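How to Read a Takeover Announcement When You Hold Shares in the Target

By Sang Lý

If you own shares in a company that is being bought, the announcement usually lands early in the morning and runs to many pages. Most of those pages are written by lawyers for other lawyers. You can get what you need in less than an hour if you know which parts to read and in what order.

I will use a small deal as the working case. Cuvbridge, a maker of sensor chips, agreed in April to be bought by Tindance for $386 million. I held Cuvbridge shares at the time, so I had a reason to read closely.

Step 1. Find the price per share

The headline number is the price for the whole company. You want the price for one share, which is normally in the first two paragraphs. Multiply it by the number of shares you hold. I had 192, and I wrote the result at the top of a sheet of paper before reading anything else.

Check whether the headline figure includes debt. If it does, the amount going to shareholders is smaller than it looks.

Step 2. See what you will be paid in

There are three common forms: cash, shares in the buyer, or a mix. Cash is simple. With shares, look for the exchange ratio and whether it is fixed. A fixed ratio means the value of your payment moves with the buyer's share price until the deal closes. The Tindance offer was 80 percent cash and the rest in Tindance stock at a fixed ratio, so part of the value was still open.

Step 3. List the conditions

Search the document for the word "conditions." Copy each one onto your sheet. Typical ones are a shareholder vote, approval from competition regulators, and in the chip business a review on national security grounds in more than one country. Next to each, write who decides and when.

Financing is the one people skip. If the buyer still has to raise the money, the announcement has to say so, but it may say so in a footnote.

Step 4. Look up the long stop date

This is the date after which either side can walk away if the deal has not closed. Sometimes it is called the "outside date." A long gap between the announcement and this date tells you that the parties expect a slow review.

Step 5. Compare the market price with the offer

Look at the share price the day after the news. If it sits just under the offer, the market thinks the deal will go through. If it sits well under, investors see a real chance that it will be blocked or changed. Write down the gap and check it once a week - every day is too often, and the small moves mean very little.

Step 6. Read the staff and site commitments

These matter to customers and employees more than to small shareholders, but they can hold up a deal. Cuvbridge had 1,126 employees, and Tindance promised to keep the head office open. Check whether a promise like that is legally binding or only a statement of intent. The wording will be different, and the binding kind comes with a time limit.

Step 7. Decide whether to vote, sell or wait

You will get a voting form from your broker. Fill it in even if your holding is small. Selling early gives you a certain price now. Waiting gives you the full offer if the deal closes and possibly a loss if it does not.

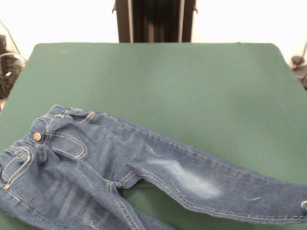
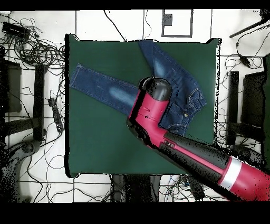
Blue jeans on a green surface.

Keep your sheet with your tax records. You will need the purchase price, the date of closing and the split between cash and shares. My accountant, Lâm Đặng, asked for all three, and the broker's summary had only two of them.

If the buyer changes the terms, start again from Step 1 with a fresh sheet. Revised offers are often announced on the same pages as the old ones, and it is easy to mix up the figures.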